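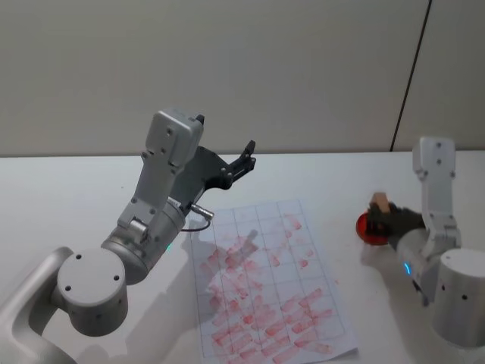

Ink Transfer Consistency of Wooden Stamps on Gridded Paper
Project report, spring term
Bit-na Sun, Gerardo Zuccaro
Supervisor: Loredana Amato

1. Purpose

The project examined how the density of a stamped mark changes between inkings, and whether a fixed inking procedure reduces the variation. The work followed a question left open in last year's report by Aldo Pace, who measured hand stamping only and did not control the time the stamp spent on the pad.

2. Materials

Small wooden block stamp, rectangular face
Round ink pad, red
White paper ruled with a thin grid
White tabletop, cleaned before each session
Flatbed scanner, Grorcombe lab

One pad was used for the full series. It was re-inked once, after sheet 38, and the marks from the next two sheets were left out of the analysis.

3. Procedure

The sheet was placed on the table between the two working positions and squared to the table edge. The block was pressed on the pad, lifted, and brought down on the next free part of the grid. Marks were made in rows. The grid lines served as a reference for position and rotation, which were read from the scan afterward.

Dwell time on the pad was set to 2 seconds. Shorter times gave pale corners in the trial runs. Longer times left a raised rim of ink along the edges of the mark and were dropped in May.

Sheets were left flat overnight and scanned the next morning. Stacking them earlier caused offset on the back of the sheet above, and three trial sheets were lost this way.

4. Results

The full series contains 91 sheets and 3,037 usable marks. Marks were rejected if they overlapped a neighbor or if less than half of the face had printed.

Density was lowest in the first row of most sheets. We attribute this to the pad surface drying while the sheet was changed. Covering the pad between sheets reduced the effect but did not remove it. Rotation error was small within a row and larger at the start of a new one.

Color also varied. Well-inked marks scanned as red and lighter ones as pinkish red, so a single color threshold could not be used to find the mark outlines. Annunziata Valentini suggested thresholding on saturation, and all sheets were processed again with that method.

5. Limitations

Only one block was tested. Paper humidity was not recorded. The pad wore unevenly near its center, and the contact point was not moved until late in the series.

6. Further work

Repeat with a second block of the same size and a fresh pad. Record pad weight before and after each sheet.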